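How I Use a Prepaid Card to Meet a Sign-Up Bonus Spend

January
By Kanagaratnam

Print this page | E-mail this to a friend

I get asked about minimum spends more than anything else, so I thought I'd write out the whole method I use (it's a bit fiddly, but you only have to set it up once!). The card I used this time is from Clondora, and the bonus needed 2,000 pounds of spending in the first three months. My normal spending doesn't come anywhere near that. I buy food, petrol and the odd train ticket, and my rent goes out by bank transfer, so I needed a way to bring some bills forward without buying a load of rubbish I didn't want.

Before you start, please only do this if you clear your balance in full every month. One month of interest will eat a good chunk of the bonus and you'll be cross with yourself.

Step 1. Write down the real deadline

The clock on my card started on the day the account was approved, and I'd assumed it was the day the card landed on the mat. The post took ages, so I'd lost a good few days before I even signed the back. Ring up or use the secure message service and ask for the exact last day. Then ask whether a purchase has to be made by that day or has to have cleared by it. Mine had to have cleared. I put a reminder in my phone for a week earlier and treated that as the deadline.

Step 2. List what you'd be paying anyway

Go through your last few bank statements and pick out anything you could pay by credit card. I found my car insurance, the water bill, a dentist's plan and the broadband. The insurance was the big one at 490 pounds, and I'd always paid it monthly with a charge on top, so paying the year in one go was cheaper as well. Do check for card fees while you're at it.

Step 3. Do one small test load

This is where the prepaid card comes in. I use Okix, which lets me top up from a credit card and then pay bills that won't take credit cards directly. Don't go in with a big amount first! I loaded 17 pounds and then left it alone until it showed up properly on my Clondora statement, with the type of transaction next to it.

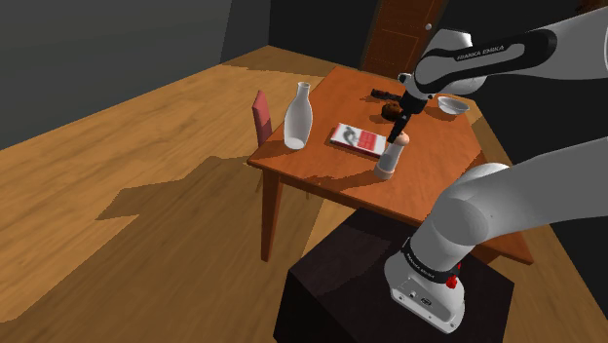 Robot arm above a pepper grinder on the table.

You're looking for the word "purchase". If it says "cash advance", or anything with "cash" in it, stop there. A cash advance starts costing you interest straight away, there's normally a fee on top, and it won't count towards the bonus. I've had one card that treated Okix top-ups as purchases for a year and then changed its mind, so I do the test load again every time I open something new. It's boring and I do it anyway.

A tip a reader sent me: ask your card company to set your cash advance limit to zero. Some will do it over the phone in a couple of minutes. Then a load that would have gone through as cash should just get refused.

Step 4. Load in sensible amounts

Once the test looks fine, work out what's left after your ordinary bills and spread it over the weeks. I load on the morning after my weekly shop (purely so I remember) and I never load more than I've got bills for. If you pile a whole lot on at once, there's a fair chance it'll get blocked while somebody checks it, and then your money is sitting in limbo with the deadline coming up.

Keep a running list. Mine is just a page in a notebook with the date, the amount, and a tick when it clears.

Step 5. Spend it back down

Use the prepaid balance for the bills on your list and get it to nil. Okix charges a monthly fee if you leave money on the card without using it, which I found out the annoying way last year.

Step 6. Check the bonus and pay everything off

My points turned up with the next statement, 3,175 altogether once you add the ordinary ones to the bonus. I moved mine over to Poleo, where I've been saving for a train trip, but have a look at the transfer rate first as it does go up and down. If nothing has appeared after two statements, send a message with your list of purchases and dates. I had to do that once and it was sorted the same week.

Then pay the card off in full, and set up the direct debit if you haven't already!

Related items
Is a Clondora card worth keeping after the first year?
Okix fees, and how I dodge most of them
Moving points to Poleo step by step
What counts as a cash advance?
Paying car insurance yearly or monthly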